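Transfer notes, Sunday evening. Short thread on Tridton's defensive options before the February deadline.

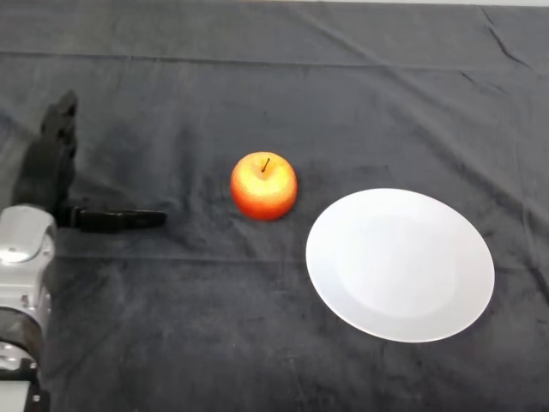
1/ Saskia Henare is out until the end of the season with a knee ligament injury. That leaves two senior center-backs, and one of them is on 14 yellow cards.

2/ First name on the list is Emese Juhász at Stirent. Left-footed, 2,546 league minutes so far, contract up in the summer. Stirent want a fee now. Tridton have offered a loan with an option.

3/ Krystyna Wieczorek is the cheaper route. She has played right-back for most of the year and wins fewer headers, but passes better under pressure.

4/ Formation matters. With a back three, Juhász fits on the left and the fullbacks can stay high. With a back four, I'd take Wieczorek.

5/ Squad limit: one registration slot is open. A second signing means moving someone out, most likely on loan to Sustach.

6/ Talks with Stirent resume tomorrow at 9 a.m. Will add to this thread if the terms change.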